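Notebook entry, August. Desk layout and handling of small parts, Murkatley room.
Entered by Ewurabena Amoah. For the shared file; colleagues are asked to append corrections below the entry and to leave the text itself as written.

Purpose of the entry: to record how the desk is currently used for sorting and checking small flat parts, and to set down the changes agreed for the rest of the month. The previous entry dealt only with the parts list. It did not deal with the furniture, the cables or the floor, and several questions have been raised about all of these.

Batch in hand: Risport, 568 pieces on the delivery note. At the close of the morning 531 had been entered in the Covov sheet. The remainder will be carried over and entered under the same batch name. No new batch is to be opened until the sheet and the delivery note agree.

Conditions: blinds open, room lights on, carpet vacuumed before the start of work. Work began at 9:15 a.m. and was carried on in blocks of 60 minutes, with a break of 10 minutes between blocks. 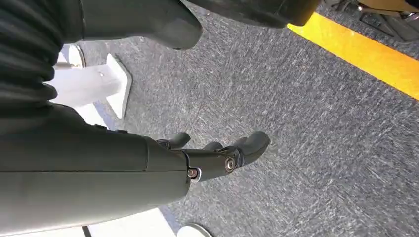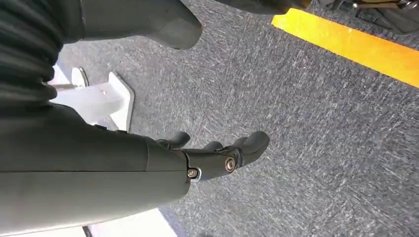
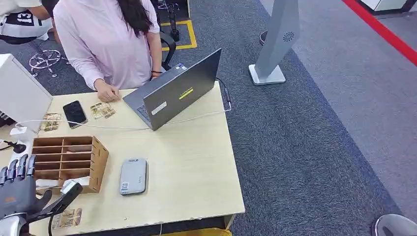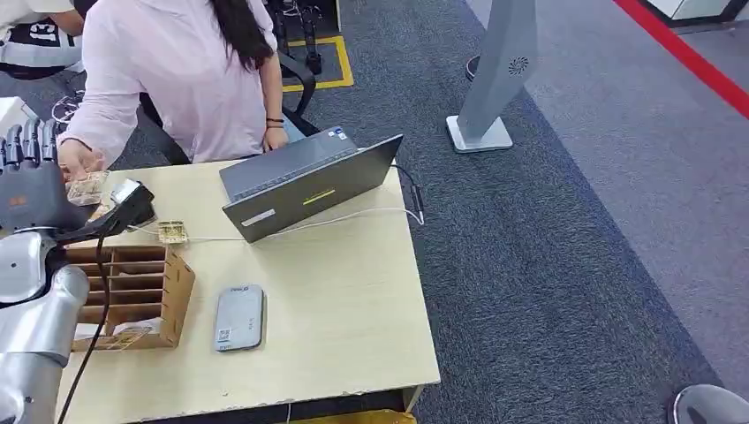 The main matter for this entry is the order of work at the desk, which has been allowed to drift. Under the Jakab procedure, each part is taken from its place, checked on both faces, entered in the sheet and put away before the next part is picked up. In practice the laptop has become the center of the desk and the parts are being set down wherever space remains beside it. The third picture shows two of the small cards overlapping between the phone and the laptop, with two more stacked farther left. Overlapping is to be avoided, as the upper card hides part of the lower one and the two may be entered as a single item. Parts waiting for entry should be laid flat with a clear gap between them, and personal phones should be kept off the desk during a block.

Cardboard organizer. The slotted box is satisfactory and will be kept. It holds small boards and allows one to be taken out without disturbing its neighbor. It should stand with its open face toward the person sorting, and in the fourth picture it is turned to the left side of the table. A decision on its final position is left until the next session. Slots are to be filled from the bottom upward, and a paper label is to be added to each row. Labels should be written in pencil until the row order is settled.

Cables. The white cable lies across the working surface in both views of the desk. It is proposed to route it behind the laptop and fix it along the rear edge with two adhesive clips. The black cables over the right edge should be gathered and tied so that they do not catch on a sleeve or a chair arm. Clips have been requested from stores.

Floor and seating. The yellow tape on the carpet remains the agreed marking and should not be lifted or moved without a note in this book. Chairs not in use are to be returned to the wall at the end of each block.

Handling. Boards are to be held by the edges only. Hands should be clean and free of lotion. Any board set aside for a second look goes into the tray marked HOLD, with its sheet line number on a slip.

Open items:
Sheet and delivery note to be reconciled, E. Amoah.
Row labels for the organizer, not yet assigned.
Cable clips, on request.
Second desk lamp, to be raised with the Murkatley office.

Work stopped at 4:40 p.m. Sheet saved and a paper copy placed in the folder.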